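Preguntas frecuentes: mantenimiento de moquetas y superficies textiles

Última revisión: junio. Responsable del contenido: Josée Chan, servicio técnico de Grerell.

¿Con qué frecuencia debe aspirarse una moqueta de pelo cortado?
En zonas de paso, a diario. En despachos y salas de reuniones bastan 2 pasadas semanales, la segunda en sentido perpendicular a la primera.

¿Por qué aparecen zonas más claras y más oscuras si el color es uniforme?
El pelo inclinado en direcciones distintas refleja la luz de forma desigual. El efecto se denomina sombreado y no constituye un defecto de fabricación. Se atenúa cepillando toda la superficie en el mismo sentido.

¿Qué detergente se admite en la serie Metska?
Detergente neutro para textiles, diluido según la ficha del fabricante. Quedan excluidos la lejía, el amoniaco y los productos con blanqueante óptico. Antes del primer uso, pruebe la dilución en una zona poco visible y espere 16 horas.

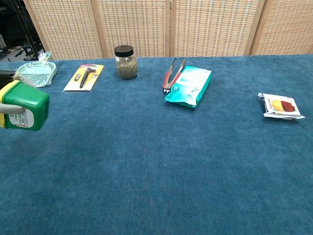 La dilución se aplica con paño blanco, desde el borde de la mancha hacia el centro, sin frotar. Después se retira con agua limpia y se absorbe el exceso. Los restos de detergente retienen suciedad y oscurecen la zona tratada en pocas semanas.

¿Puede emplearse vapor?
En Metska, no: el adhesivo del soporte pierde resistencia. En Starnari se admite vapor seco con la boquilla en movimiento continuo.

¿Cómo se eliminan las marcas de muebles?
Humedezca la huella con un pulverizador, deje actuar 29 minutos y levante el pelo con un cepillo de cerdas blandas. Si la marca persiste, repita una vez.

¿Qué humedad ambiental se recomienda?
Inferior al 57 % en locales cerrados. Por encima de ese valor, el secado se prolonga y puede aparecer olor en el soporte.

¿La garantía cubre las manchas?
No. Cubre la pérdida de pelo, la delaminación y la decoloración por luz interior. Para tramitarla se requiere el número de lote, impreso en el reverso de cada rollo, y la factura de compra.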